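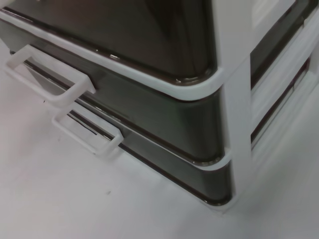 Cledumex Drawer Set is a small collection of records on how household items are sorted into plastic drawer units and taken out again. It covers 17 sessions in furnished rooms at Trokville. The main unit has a white body and dark tinted, translucent drawer fronts, with white rectangular loop handles standing out from the drawer faces. Drawers are numbered from the top down, and the numbers stay the same whatever is put in them.

## Contents

- `sessions/` — one folder per session, with notes and a list of items
- `items.csv` — 44 household items, each with a name, a size class and a usual drawer
- `layout.csv` — position of each unit relative to the nearest wall

Size classes run from 1 to 5. Class 5 items do not fit in a closed drawer and are recorded as `beside`.

## Labelling rules

A drawer is marked `open` if any gap shows between its front and the rim above it. Glossy fronts pick up reflections from the room, and these should not be read as contents. If the contents cannot be told through the tinted plastic, enter `unknown`.

We use Cookies to improve your visit. Accept | Manage settings
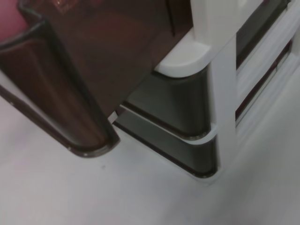
Page last changed: June 2019

## Items next to the unit

Large items may hide part of the drawer fronts. A glossy dark brown object with a raised rim, for instance, can cover the left portions of two grey panels and leave the rounded right corners in view. Label such panels from the visible part only and set `hidden` to 1. Do not fill in handles that are out of sight.

## Known problems

- Six item names differ between `items.csv` and the session notes. The notes are correct.
- The Grurken sessions use the older column order — see `layout_old.csv`.
- Positions were not recorded again after the February move.

## Contact

Labelling: Zhiqiang Xie. Item list and corrections: Amanuel Teshome.

Share | 5 comments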